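Blue work shirts coming out of the wash with permanent creases

Posted in Laundry and Textiles
Saturday, April 17, 2021

Yanti Sinaga
I wash cotton-rich work shirts in a Hafstein front loader, 5 kg at a time, on the 40 degree easy care programme. Spin is left at the default. Every shirt has sharp creases down the front that an ordinary steam iron will not shift. The older machine, a Trevine, did not do this with the same shirts and the same powder. Is it the spin speed, the load or the detergent?

Flerus
Load first. The rated capacity of a machine applies to the cotton programme. On easy care it is usually half that or less, and 5 kg is probably too much. Check the table in the manual. Then drop the spin. Creases are set when warm fabric is pressed against the drum, so a cooler final rinse and a slower spin both help.

Before ironing, lift a fold of the cloth and let it go. If the line stays sharp, the fabric is too dry and needs damping – steam alone will not do it.
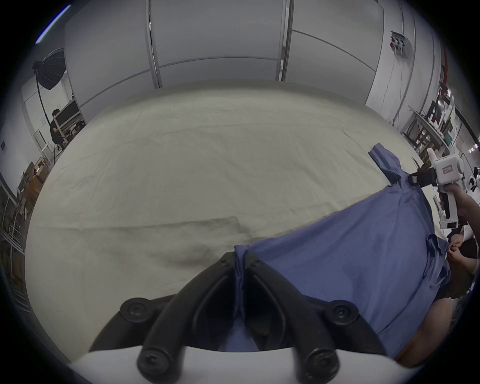

Blue shirt, fold lifted between the fingers.

For creases already set, spray with plain water, roll the shirt up for 20 minutes and iron on the reverse at the setting on the care label. Finish the collar last.

Detergent is unlikely to be the cause.

Grundura
Agree about the load. Mine was the same until I stopped leaving shirts in the drum after the cycle ended. Hang them straight away, buttons done up.

Yanti Sinaga
Manual says 3 kg for easy care. Will try that with the spin at 800.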